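Matar Building Workshops: Refurbishment and Running Costs
Progress report to the Wolavia Fund
Prepared by Zeeshan Bhutto, project manager, Votlow
August 23, 2025

Summary

Work on the roof, the extract ventilation and the ground floor electrics is complete. Heating is behind programme and will not be commissioned until late September. Spending is within the approved total, with one transfer between budget lines for which approval is requested below. Bookings for the reporting period came to 880 bench hours against a target of 720.

Roof and rainwater goods

The north slope has been stripped, re-battened and re-slated. Sound slates were set aside and reused on the lower courses, with the balance made up from reclaimed stock of matching thickness. The lead in the valley gutter had split at the laps and was beyond patching. It has been replaced in shorter bays with additional steps, which meant raising the gutter boards at the upper end. The contractor priced this as a variation and it was instructed on site, then confirmed in writing.

The downpipe on the yard elevation discharged into a gully that was found to be blocked with mortar, apparently from earlier repointing. The gully has been dug out and reconnected. No damp readings above the agreed threshold have been recorded on the inside face of the yard wall since then, although the weather has been mostly dry and the readings should be repeated in winter before the item is closed.

The south slope was outside the scope of the grant. It was inspected from the scaffold while access was available. There are slipped slates near the chimney and the flaunching is cracked. Neither is urgent. A note has been placed on the building file for the next maintenance round.

Ventilation

The extract system for the ground floor has been installed and balanced. The duct run was moved from the original drawing to avoid a steel beam that had been boxed in and was not shown on the survey. The revised route adds two bends. Airflow at the far grille was tested with the shutters open and closed and met the design figure in both cases. Noise at the boundary has not yet been measured. The supplier, Pido, has offered to fit an attenuator at cost if the reading exceeds the planning condition, and the offer stands until the end of the defects period.

Filters are to be checked monthly and the result entered in the plant log. Spare filters are held in the store beside the meter cupboard.

Electrical work

The old distribution board has been removed and a new one fitted in the same position. All ground floor circuits have been rewired in surface conduit. The first floor retains its existing wiring, which passed inspection with minor observations: a missing grommet, a loose cover plate and labelling that did not match the circuits. These have been dealt with.

Bench sockets are now fed from above, which removes the trailing leads reported as a hazard in the previous safety review. Emergency lighting has been tested for its full rated duration and the certificates are attached as Annex B.

Benches and surfaces

The building's worktables have been inspected and graded for retention, repair or disposal. Most frames are sound. Wear is concentrated on the tops, where cutting, gluing and general traffic have marked the surface, and on the borders, which take the knocks when materials are slid on and off. Tables graded for repair will be cleaned down and assessed again before any money is spent on new tops.
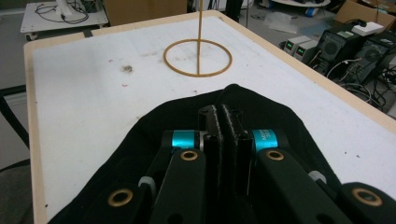
Worktable with white top and raised wooden border. Surface scuffed, with grey streaks.

Replacement has been priced on two bases: new tops on existing frames, and complete new tables. The first is considerably cheaper and is recommended except where a frame is out of square. The raised border is to be kept as standard, as users working with small parts have asked for it in successive surveys. The lead time for tops is short and the work can be done a few tables at a time without closing the floor.

Heating

The programme slippage reported last time has not been recovered. The pipework is in and has been pressure tested. The radiators are hung. The boiler was delivered with the wrong flue kit and was returned by the merchant without our agreement, so the unit had to be reordered. The replacement is confirmed for delivery in September, with commissioning to follow in the same month if the gas engineer's dates hold.

The building can be used without heating until then. Should commissioning slip further, temporary electric heaters will be hired for the ground floor only and first floor bookings will be moved down. The cost of hire would be met from contingency. The new circuits have capacity for this load, which was confirmed with the electrical contractor.

Use of the building

The workshops stayed open throughout, apart from short closures while the board was changed over and while scaffold was struck above the entrance. Bookings exceeded target mainly through evening use. Daytime bookings were close to forecast. Furniture repair and bookbinding remain the heaviest users of the ground floor, and the first floor is used mostly for pattern cutting and small meetings.

Two complaints were received. One concerned dust in the stairwell during the rewiring and was resolved by extra sheeting and a daily sweep. The other concerned the removal of the bicycle rack to make room for the contractor's skip. The rack will be refitted on the yard wall once the skip has gone.

Finance

Roof expenditure is over its line owing to the valley gutter variation. Electrical expenditure is under its line, as less of the first floor wiring needed attention than had been allowed for. Approval is requested to move the electrical underspend to the roof line. The transfer covers the variation in full and leaves contingency untouched. Ventilation is on budget, subject to the noise reading. Retention is being held on all completed packages. A full statement of invoices is attached as Annex A.

Work for the next period

Commission the boiler and balance the heating circuits.
Measure noise at the site boundary with the extract running.
Complete the regrading of worktables and place the order for tops.
Refit the bicycle rack and make good the yard surface.
Issue updated operating manuals for the plant.

Decisions requested

Approval of the transfer from the electrical line to the roof line.
Agreement to the revised completion date for the heating package.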